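How do you teach a robot to tidy a table?

Robots are very good at doing what they are told and very bad at guessing what you meant. Ask your brother to clear the table and he will at least know what a table is. A robot needs more help than that, and the help usually comes from a patient person who would quite like a cup of tea.

Holding its hand

One way to teach a robot arm is to take hold of it and move it yourself. The motors go floppy, you push the arm to where you want it, and the robot remembers how all its joints bent along the way. It is a bit like learning to write with a grown-up's hand wrapped around yours, except that the robot never complains that you're squashing its fingers.

The trouble is that your own arms keep getting in the way. If the robot is also trying to learn by looking, it sees rather a lot of your sleeve.

Driving it from a chair

The other way is remote control. At the Drirnley workshop, Sobia Magsi sits at a desk with a small, light arm called Tulari. When she bends Tulari's elbow, the big arm across the room bends its elbow too. When she squeezes the handle, the big gripper closes. When she sneezes, well, the big arm has a go at that as well.

Each try is called a demonstration. The robot stores what its cameras saw and how its arm moved, many times every second, and matches the two together. Sobia did 90 demonstrations of one job, which was sliding a chopping board to the side of a table. She has not been keen on chopping boards since.

Why so many? Suppose you only ever showed the robot a board in one spot. It would learn to reach for that spot, and would go on reaching for it proudly after you had taken the board away. So the board gets moved and turned, and the arm starts from different places.

What the robot sees

You might imagine a robot looks down on the table like a king on a balcony. Many of them have a camera on the wrist instead, which means they see the world from just behind their own fingers. Try it: hold a toy camera against your wrist and look for your pencil case. You'll find you have to move your whole arm just to have a look round.
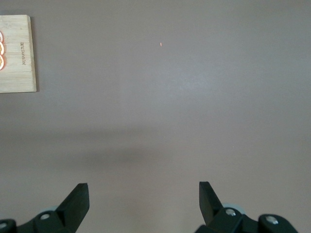
The wrist camera's view, with the gripper open and the wooden board up in the far corner.

A person would spot the board straight away. To the robot, every picture starts out as a great heap of numbers, and a shadow can seem just as interesting as a board until it has had enough practice to learn otherwise.

Mistakes are useful too. Nelu Tudose, who checks the recordings, keeps some where the driver misses and then puts it right, so the robot can learn what to do after a muddle. He throws out the ones where the driver was showing off.

Words to know

Gripper: a robot's hand, often with only two fingers.
Demonstration: one go at a job, done by a person for the robot to learn from.
Teleoperation: a long word for driving a robot from somewhere else.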